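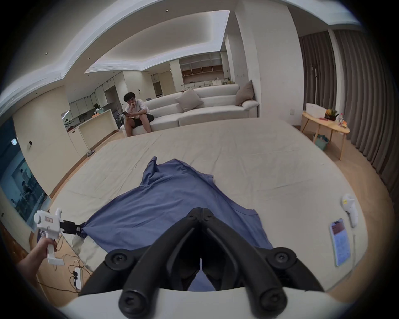

Clodwood FAQ: grasp segmentation and replay

What does Clodwood do?
Clodwood reads wrist-camera video together with jaw width and splits each recording into approach, grasp, hold and release. It was written for cloth, where contact is hard to judge from video alone. A wrinkled blue shirt on a cream mat gives the segmenter plenty of folds to confuse with edges, and black jaws hovering just above the fabric are easily labelled as a grasp too early. Jaw width settles most such cases.

Does it handle two grippers?
Yes. Each stream is segmented separately, then aligned on the shared clock. If the clocks differ by more than 30 ms, the loader stops with an error.

Are people and furniture in the background a problem?
No. The fisheye mask removes the dark outer ring, and the region of interest is fixed to the jaw tips. Lit screens can upset auto exposure — lock it before recording.

How large is the test set?
3,806 segments from 647 recordings. Ikechukwu Briggs relabelled 231 of them by hand after the February release.

Which planner formats are supported?
Nwankwo and Isska. Nwankwo export keeps both arms in one file. Isska needs one file per arm.

Why does replay drift on long holds?
Pose error builds up when the camera sees mostly plain fabric. Set anchor_interval to a lower value, or keep the mat border in view.

Where do I report a fault?
Send the log and the config file to Ladi Fashola at Mutusby. Do not send raw video unless asked.

Last changed 12/23/23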